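# A morning at Groltside

I'd been meaning to get to the Groltside open day for years, and this time I finally booked the train before I could talk myself out of it. If you don't know it, Groltside is a day centre and night shelter in Clerholm, and it also puts out a little newspaper written almost entirely by people who've slept there. The paper is what I wanted to see. I write fundraising letters for a living (somebody has to) and I've been getting more and more uneasy about the way I do it.

Liên Văn met us at the door and took us round in two groups. She edits the paper, runs the Thursday writing table and seems to answer the phone as well. There were 12 of us, mostly from other charities, plus a very quiet man from the council who took pages of notes.

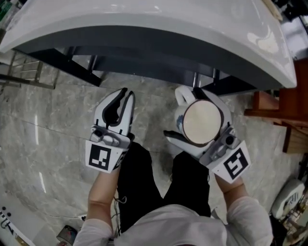 Anyway, the writing table! Liên's rule is that the writer sees every change before it goes to print, and can pull the piece right up to the last evening. I asked how often that happens. Seven times last year, she said, and she was glad of each one. Bình Huỳnh, who has written for the paper since October, told us he pulled his first piece because the headline called him "brave". He'd written about queuing for a bus pass. It went in two issues later under "The Bus Pass Queue", and I liked it very much.

We had a long talk about words over coffee. Yolanda Zapata can't stand "the homeless" and will cross it out of anything you hand her, but she's also fed up with phrases so careful that they say nothing — "people with a lived experience of housing-related challenge" got a proper groan.
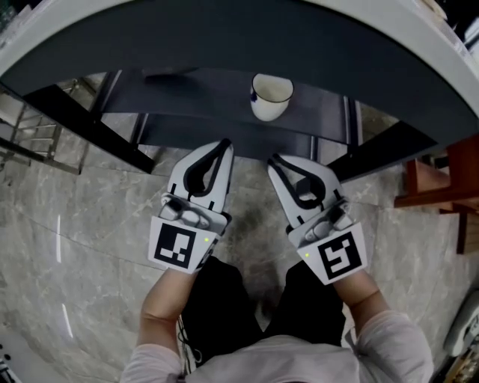

*A mug on the table.*

After the break Anel Du Plessis went through the money, which I'd expected to be dull and wasn't. They print 2,861 copies an issue, an odd number that comes from whatever fits on the pallet. Writers are paid the same flat fee whether they hand in 200 words or a full page. I scribbled that down and underlined it, as we've never paid anyone for a story where I work, and I squirmed a bit. 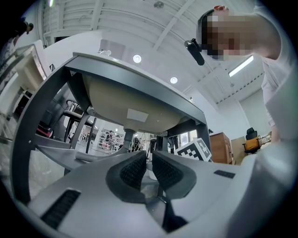 *Washbasin, seen from below.*

I missed Thiện Thái's session on interviewing because I'd got chatting on the stairs, so if anyone has notes, please send them over. The next open day is in October and you need to email Liên for a place. Bring change for the paper — they don't take cards yet.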